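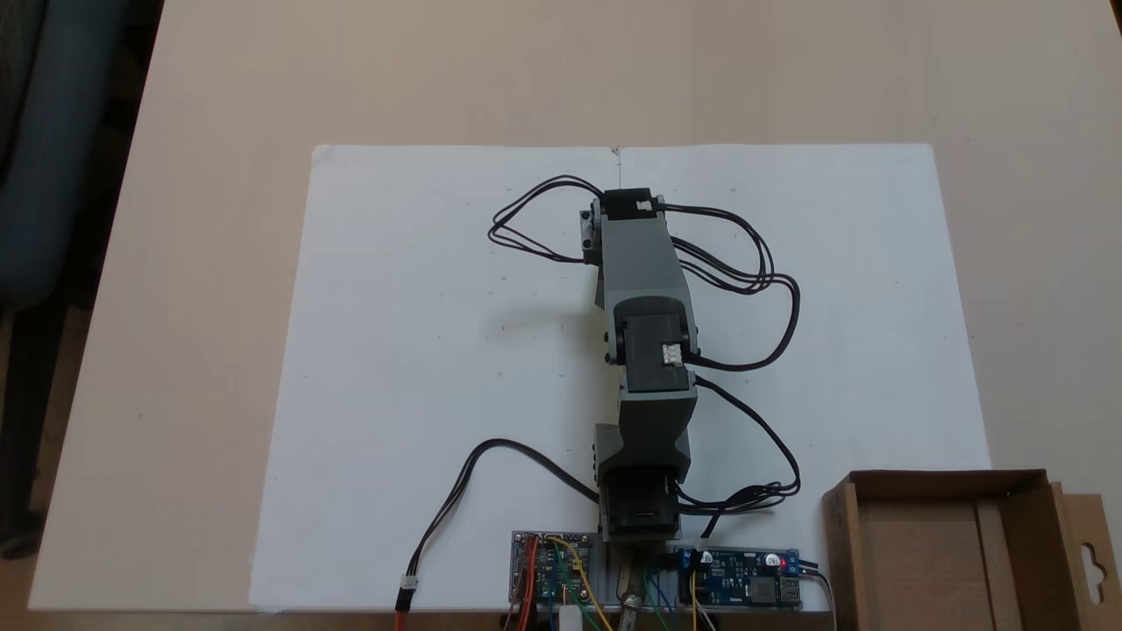
## White sheet on a beige desk: the surface keeps marking

**gritar_bench**

The sheet on my work table has picked up specks all over, and there is a worn spot at the middle of the upper edge, at the end of a thin line. The tabletop is light beige and I want it protected, so going bare is out. Do I clean the sheet or replace it? An open cardboard box normally sits on the lower right corner, which keeps it from creeping.

**Wattimena**

Clean first. Damp microfiber, one drop of dish soap, wipe toward the edge. Anything that survives that is a pit or a stain, and neither will lift. The worn spot will grow if you keep catching it with your sleeve. Put clear tape over it, 3 inches minimum.

**tasimthorpe**

Disagree on the tape. It collects lint along both sides and leaves adhesive behind when you peel it. Rotate the sheet 180 degrees so the damage is out of reach.

**Wattimena**

The sheet is narrower at the top in that shot. If that's the real shape and not perspective, rotating it changes what is covered.

**gritar_bench**

Perspective. Both ends measure 790 mm.

**tasimthorpe**

Then rotate it. Also move the box. Cardboard sheds fibers, and grit gets under the bottom flaps and scratches whatever it slides on.

**Wattimena**

The box is fine if it stays put. Two strips of drawer liner under the sheet would hold it better, though – I've used the Clarier stuff since February with no residue.

**gritar_bench**

Soap removed most of the small dots. One dark one is still there, so I'm calling it a pit. Sheet rotated, no tape. Liner is on order and the box stays until it arrives.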